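Section 4: Opening up a used desktop and getting to the processor

Right, this is the part most people put off, so let's just get into it. I wrote the first version of this section in March after stripping down a pile of office machines for the Jasar refurbishing scheme, and I've been fiddling with it ever since. Sota Aoki tried it out with the printout next to him and sent it back covered in pencil, so if a step seems oddly fussy you can probably thank him!

You'll want a crosshead screwdriver, a tray for screws, a soft brush, a lint-free cloth and some isopropyl alcohol. A torch helps as well (I use my phone and then can't find it afterwards).

4.1 Laying the case down

1. Shut the computer down properly, switch it off at the wall and pull out the mains lead. Then hold the power button in for a few seconds.

2. Unplug everything else from the back. Take a photo of the leads first if there are a lot of them.

3. Lay the case on its side with the removable panel facing up. Give yourself more room than you think you need.

4. Undo the panel, slide it back and lift it away. Lean it somewhere it won't get kicked.

5. Find the power supply and the main board before you touch anything.

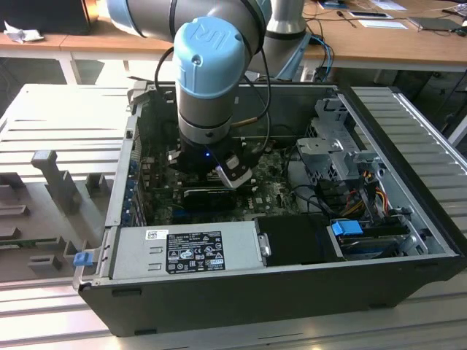
Fig. 4a. Case on its side and open, with the label on the power supply facing up.

CAUTION: Never open the power supply itself. It can hold a nasty charge long after the plug is out, and there's nothing in there you need for this job.

6. Copy the power supply ratings into your job sheet while the label is easy to read. My sheet is the Dretholm one, and the ratings go in box 13. If yours is the older layout, just scribble them at the bottom, it's fine.

7. Touch a bare metal part of the case before you reach in, or clip on a wrist strap if you've got one. Do it again whenever you've wandered off for a cup of tea.

4.2 Finding your way round the board

Boards differ, but once you've met a couple they start to feel like old friends. Look for the processor socket first. If a cooler is sitting on top, take that off following section 3 and come back here. With the cooler gone you should be able to see the metal lid of the processor inside its retention frame, and that lid can be very shiny under a bench light, so tilt the lamp if you're getting glare. 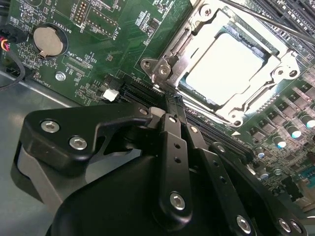
8. Wipe off any old thermal paste with the cloth and a drop of alcohol. Work from the outside in, and change to a clean bit of cloth often. Do this with the retention frame still closed!

9. Check the tall round capacitors near the socket. Flat tops are what you want. If you find a bulging or crusty one, stop there and put the board in the repair box.

10. Look for the coin-cell battery. If the clock keeps resetting on a machine, this is the first thing I'd swap. Push the little clip back gently and the cell should lift, and do note which way up it was.

NOTE: The headers for front USB and so on are often labelled in tiny print, and depending on how you're standing the words may well be upside down to you. Walk round the bench. I spent far too long on my first Herell board reading everything with my head on one side.

4.3 Plugs, leads and screws

11. Trace each lead from its plug before you pull it. Fan and sensor plugs are small and the colours on them aren't something to rely on from one maker to the next, so I write the position on a scrap of tape and wrap it round the lead.

12. Hold the plug, never the wires, and ease it straight up. 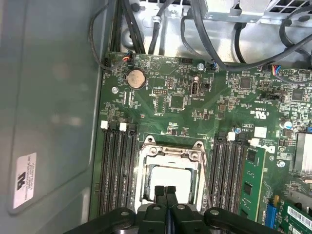
13. Tuck loose cables back over the edge of the case so they don't flop across the board while you work. A bit of string does the job nicely.

14. If the board is coming out altogether, loosen every mounting screw half a turn first, then go round again and take them out. Keep them separate from the case screws.

15. Lift the board by its edges and set it down on cardboard or an antistatic bag.

CAUTION: Don't touch the contacts in the socket, not even to flick out a bit of fluff. They bend if you so much as look at them.

Spare coin cells are in the Woldemariam drawer, bag 259. Putting it all back together is in section 5, and you'll want your bits of tape for that.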